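5.3 Stale-Frame Faults in the Counter Tasks

The largest single class of failures in the simulated kitchen was not a grasping error. In 59 episodes the arm carried out a motion that was correct for an earlier state of the counter and wrong for the current one. We refer to these as stale-frame faults. They were first noticed as a cluster of wrist contacts near the faucet, and were at first attributed to the planner's clearance margin. Raising the margin reduced the number of contacts but left the underlying position error in place.

The evaluation set consists of 3,000 episodes run in the Semoteo simulator with the Trakier policy. Each episode begins with a randomized arm pose and a fixed kitchen layout, and the policy receives a short written instruction naming one object and one destination. Faults were labeled from the simulator log. A person then reviewed the replay of every episode in which the commanded and measured gripper positions disagreed beyond the tolerance given in Section 4.

The cause was traced to the transform buffer between the Ikance motion planner and the policy. The planner reads the pose of the arm base once, when a plan is requested, and assumes it holds until the plan finishes. The policy reads it at every control step. If the base pose is corrected while a plan is in progress, the two modules work from different frames until the next request. The policy then issues small corrections toward its own estimate of the target, the planner treats these as disturbances, and the gripper settles between the two.

The result depends on what is nearby. Over open counter the fault is mild: the fingers close on nothing and the episode times out. Close to the sink the same offset can bring the wrist or the finger housing into contact with the faucet, and the contact solver then adds a further error to the joint readings. In the worst episodes the arm pressed against the fixture until the torque limit ended the run. On physical hardware this would be a safety matter, and we count it as one here even though nothing was damaged.

Three conditions had to occur together for the fault to appear. The base pose correction had to arrive after the plan request and before the last waypoint. The plan had to be long enough that no new request was made in the meantime. Finally, the target had to lie far enough from the base that a small rotation error became a large position error at the fingertips. Targets near the front edge of the counter seldom met the third condition.

The existing collision monitor did not catch the fault. It compares the planned path with the scene geometry, and both are expressed in the planner's frame, so they agree with each other even when the frame is out of date. A monitor that used the measured joint state would have flagged the error earlier. We tested such a monitor on replays only. It raised an alarm before first contact in all but 4 of the affected episodes, and in those the arm started within the contact margin.

Two changes were made. Each plan now carries the time stamp of the base pose it was computed from, and the controller rejects any plan whose stamp is older than 25 control steps. A base pose correction now also cancels the active plan and forces a new request. The second change adds short pauses to some motions, most visibly when the arm moves from one end of the counter to the other. We did not retrain the policy, and all results in Section 6 use the original weights.

The fix does not cover errors in the scene model itself. The method of Prasertsri, which estimates object poses again at every step, may handle that case but was too slow for our control rate.

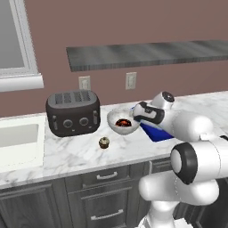
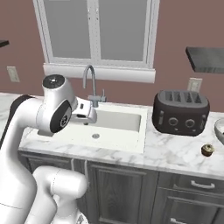

Figure 7. The simulated kitchen used for the counter tasks. First image: the arm at the bowl and the blue cloth. Second image: the gripper near the base of the faucet, with its fingertips apparently open.

5.4 Grasp Failures on Small Objects

The remaining failures were mostly missed or unstable grasps. They were sorted by target object and by the height of the fingertips above the counter at closure, using the same log fields as in Section 5.3. Episodes already labeled as stale-frame faults were left out to avoid counting them twice.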